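Research | Automation

Print this page | E-mail this page

Relabeling old runs trims training time for two-arm sorting

A method for reusing abandoned robot runs has cut the new demonstrations needed to train a two-arm tabletop system, according to a report released in October by the Mamelano project. The work was led by Intan Simanjuntak and Slavica Kneževič.

The task is plain: the arms must move everyday items between a rack and a shallow cardboard tray. Tape rolls are among the test objects.
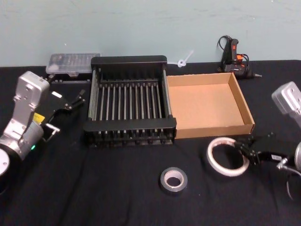 Most labs discard a run when the operator stops partway. The Mamelano group cuts each one into short segments and labels every segment by the state it ended in. A run that failed at the last step can still supply usable data on reaching and alignment – the steps where policies trained on small sets tend to drift.

The group began with 1,000 archived runs and kept 248 after filtering. Segments were rejected if the wrist views and the overhead timing log disagreed on when a motion began.

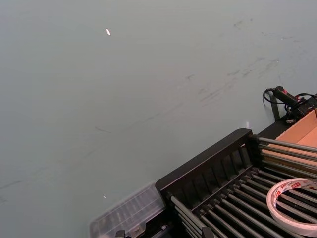 With those segments added, a policy needed 80 new demonstrations to match the baseline score. Training settings were unchanged. The baseline used the same network, called Luromum, without relabeled data.

Kneževič said the filter matters more than the amount of data. "If you keep everything, the policy learns the pauses as well," she said. "It stops over the rack and waits." 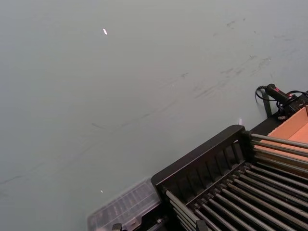

Altar Group – Manipulation and Learning

The report lists two limits. Labels are assigned by a rule set written for one table layout, and moving the rack by more than its own width requires new rules. The method also gives no benefit on tasks where both arms hold the same object, as few archived segments cover that case.

Amos Whitlock, who reviewed the report for the group, asked for a second test with the tray and rack exchanged. Simanjuntak said that test is being prepared and that the filter code will be released with the results. 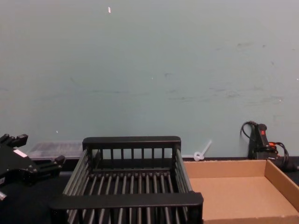 Gripper beside the rack, with the cardboard tray at right.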